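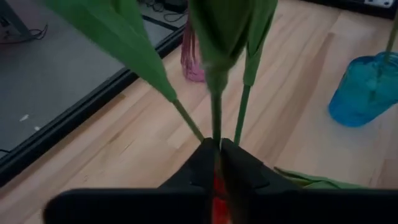 Robots and Everyday Work
Unit 4 handout: Can a machine do the chores yet?
10/27/25

Read this before the discussion section. The Bullis reading (chapter 2, on grasping) goes with it.

1. What counts as doing a chore

A chore is finished when a person would not go back and fix it. That is a harder test than the one used in most demos. A machine that moves 27 towels from one pile to another has moved towels. Whether they are folded well enough to put on a shelf is a separate matter, and we will score it separately.

For this unit, a machine "can do" a chore if it meets all of these:
- it starts from a mess it has not seen before
- it works without a person stepping in
- it leaves nothing broken, spilled or dropped
- it ends in a state you would accept at home or on the shop floor

Speed is left out on purpose. We come back to it in April with the cost material.

2. Why arranging flowers is on the list

Shops have had machines that pick up identical boxes for decades. Flowers are a different kind of load. Stems are thin, they bend, and leaves catch on each other. The target is a narrow opening, and a glass vase can tip if the stem hits the rim. Artificial flowers remove the worry about bruising but keep most of the other problems. 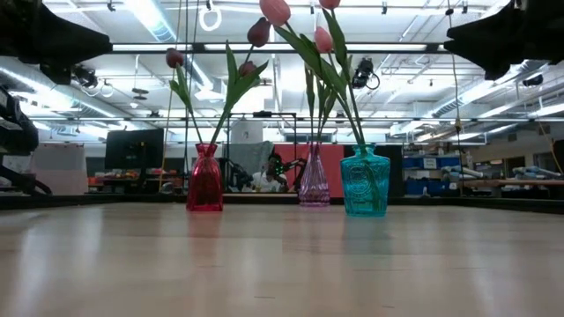 One reply in last year's section was that nobody buys a robot to put tulips in a vase, so the task proves very little. The same student wanted the unit to stick to dishes and laundry.

It is a fair objection. The answer is that the skills carry over. Putting a stem in a vase is close to putting a brush in a holder or a cable through a hole. The Skeltex problem set uses 211 recorded attempts at tasks of this type, and you will sort the failures by cause.

3. Two arms or one

Many chores need two hands, or at least go better with them. One hand steadies and the other inserts. The hard part for the software is deciding which arm should act and keeping the two apart.

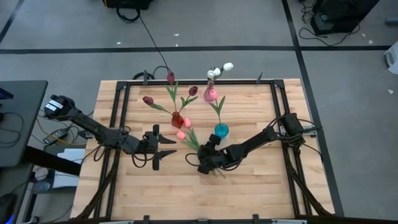

Planning is usually harder than gripping once several objects are in play. The machine has to choose an order, and an early choice can block a later one. Take the table with the red, pink and teal vases: two pink tulips are lying on the wood, and the teal vase already has one in it. Should the loose ones go in with it? A person would probably say yes from the color alone. A machine needs that rule from somewhere, either written down or learned from examples.

4. For section

Bring half a page on one chore from your own week. Say where a machine would fail first — seeing, gripping, planning or knowing when to stop. The Dufour worksheet has space for this on the back. Groups using the Mirkance simulator should limit runs to 3,000 steps and save the log before closing the window.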